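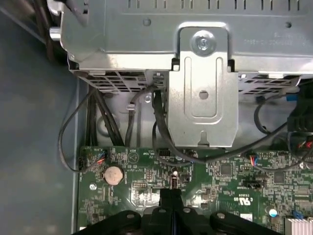 Faneo is a website that tells you which housing grants and rent relief schemes your council has money for, and how much of it is left. I have been using it since December, on behalf of the Kirgate tenants' group, on a desktop computer that spends much of its life with the case open. Mine has a big silver metal housing above the green motherboard, slightly dented on top. Faneo will run on more or less anything. The council's own site won't.

You type in a postcode and get a list of schemes. Each one has the budget, the sum paid out so far and the date the rest goes back to central government. For Kirgate it found a hardship fund that I'd sat through two public meetings without hearing mentioned. The form was linked as well, the right form, in this year's version.

The basic search is free. The full version costs £40 a year and adds alerts, past budgets and a letter writer. The alerts are worth having. One told me that Heseck council still had £216,000 unspent with 60 days to go, and I passed it to Kristóf Borbély, who rents there and has been on at his councillor ever since. The councillor's position is that the matter is being looked into. Faneo has a little grey label for that, "no published response", and Heseck has collected quite a few.

The letter writer I would leave alone. It addressed my own councillor, Jenő Major, as "Dear Elected Member" and went on for a page and a half about stakeholders. He replied, to be fair to him, and asked what I wanted.

Other grumbles. The figures are only as fresh as the council's last return, so a fund can look healthy when it was emptied a month ago. Ring before you fill in a form. The map is slow and puts part of the Tóth estate in the river. Downloads come as a spreadsheet with 208 columns, most of them blank, and the one you need is called "Other 3".

I've renewed for another year. If you only want to check your own street, stick with the free search and spend the £40 on stamps.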